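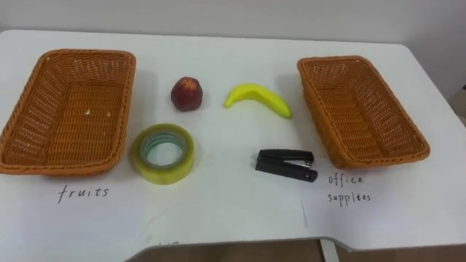
Arsen Bilyk asked before we had our coats off whether anyone sorts a kitchen drawer at home the way they do it at Idavden, and said he had tried it once and given up by lunch. He had been on the morning visit and was staying for ours.

The open day was on 23/03/2021, a Tuesday, which kept the numbers down. Idavden is on the edge of Nokstead, past the Pawłowska bakery and up a short ramp. The number 16 bus stops across the road. Parking is behind the building and was full when I got there, so I left the car by the bakery and walked back.

Idavden runs classes on household order. That covers cupboards, desks, moving boxes and the bag by the front door. We started with the sorting table, because they start everyone there. It is a white table with two woven baskets on it, one for fruits and one for office supplies, and the names are written by hand on the tabletop next to each. A few small things lie between the baskets and you decide where each one goes. The baskets are orange-tan with thick rolled rims, and shallow enough that you can see to the bottom without leaning over.

It sounds too easy, and for the first round it is. The talk that goes with it is about labels. The instructor's view is that a label should be written before anything goes into the container, in plain words, and placed where the hand stops. She does not like printed labels much. People put off making them, she said, and by then the basket is full of batteries.

Arsen wanted to know what you do with things that belong in neither basket. The answer was to leave them on the table until the end and then see if there are enough of them to need a basket of their own. He did not look convinced.

After that we went through to the storeroom. They have 479 containers on the shelves, all listed in a binder by the door. Most are lent out to people taking the six-week class. The woven ones go first. I asked if they are hard to clean and was told to use a soft brush, then a damp cloth, and to let them air before stacking.

The last room is set up for packing. We got 40 minutes there, which was not enough -- the part on fragile things was skipped. Tea was in the hallway.

Entry was free. The next open day is in June and you have to sign up ahead. The classroom is on the ground floor, but the storeroom is down two steps with no rail. Bring a sweater, as the packing room has a big door that stays open.

Recent visits
Urby showroom: shelves and hooks
An afternoon at the Nokstead paper fair
Pawłowska bakery, back room tour
Room 751: the school supply swap

Contact | Copyright Nokstead Visits | Back to top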